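Retail vacancy rate

The retail vacancy rate is the share of commercial premises in a given area that stand unoccupied at the time of a survey. It is expressed as a percentage, either of the number of units or of total floor space, and is used by landlords, lenders, city planners and tax assessors as a measure of conditions in a shopping district. The two forms can differ widely for the same street. A district with one large empty department store and many small occupied shops has a low rate by unit and a high rate by area.

Definition and scope

A unit is normally counted as vacant when no trading business occupies it and no signed lease is in force. Practice varies at the margins. Premises under a lease but not open for business are called dark stores, and some surveys list them separately. Units closed for renovation are left out of both sides of the calculation in most methods, provided that building work has begun. Short-term tenants, such as holiday shops open from October onward, are counted as occupants in some surveys and as vacancies in others.

The unit rate is found by dividing the number of vacant units by the number of all units and multiplying by 100. The floor space rate uses leasable area in place of the unit count. Storage rooms, loading docks and shared corridors are excluded.

Survey methods

Street surveys are carried out on foot during trading hours. The surveyor records the status of each ground-floor unit against a base map. Upper floors are harder to assess from the street and are often omitted, which lowers the usefulness of the figure in districts where shops occupy several stories.

Desk surveys rely on lease records, utility connections and broker listings. They are cheaper but lag behind events, as a listing may stay active for months after a lease is signed. The Shearer method, developed for the Wostalside district, combines the two. Listings are used to draw up a list of probable vacancies, and only those addresses are visited. The method tends to miss units that closed without being listed.

Types of vacancy

Frictional vacancy is the short gap between one tenant and the next. It is present in all markets, including strong ones, and a rate near 4 percent is treated in the Wostalside reports as the frictional level. Structural vacancy describes units that stay empty through several leasing cycles, usually because their size, layout or location no longer suits current tenants. Cyclical vacancy rises and falls with consumer spending.

Worked case

The Vetdale survey area contains 3000 units, of which 1644 lie in the central zone and the remainder along the Sullgate corridor and in side streets. Central units are small and turn over quickly. Those on the corridor are larger, with deeper floor plans – a pattern that makes them costly to divide. Results for the two zones are published separately.
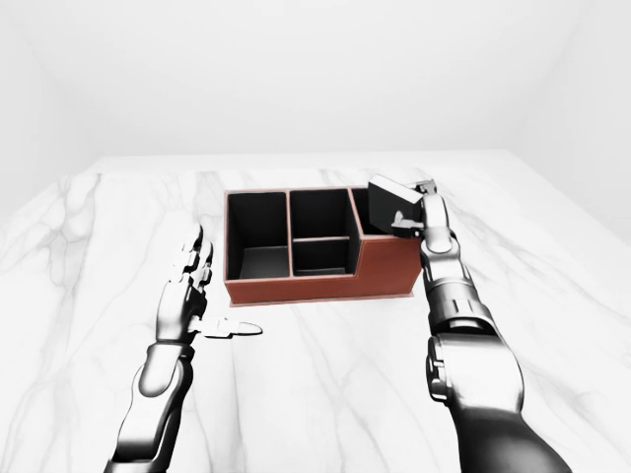
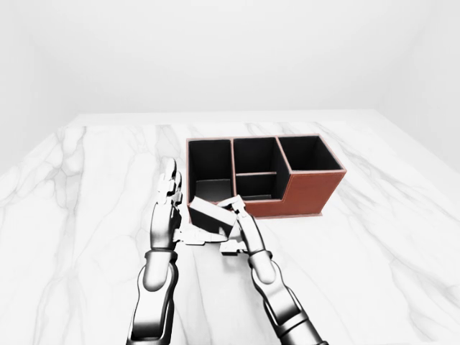
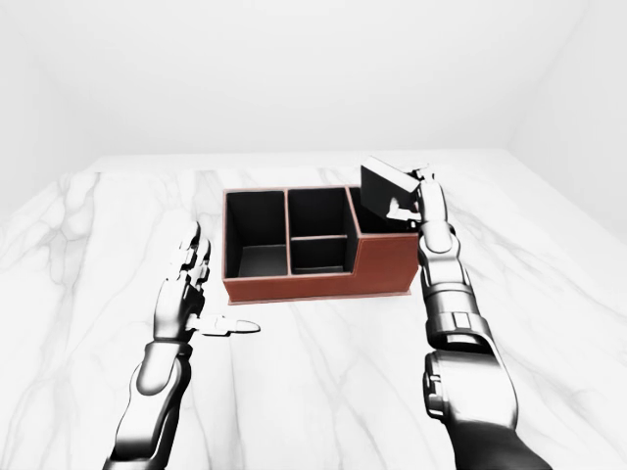
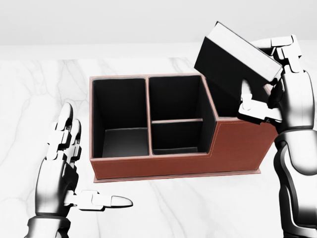 Desk organizer on a marble tabletop, computer renderings.

Limitations

A single rate gives no information on how long units have been empty. Two districts with the same figure may differ greatly if one has many brief vacancies and the other a few of long standing. For this reason some reports add a median vacancy period. Rates are also sensitive to the boundary chosen – moving it by one block may bring in or leave out an entire arcade.

Asking rents do not always fall when vacancy rises. Owners may prefer to hold a unit empty, or to offer rent-free months, and keep the stated rent unchanged for valuation purposes.

See also

Anchor tenant
Commercial lease
Footfall
Net absorption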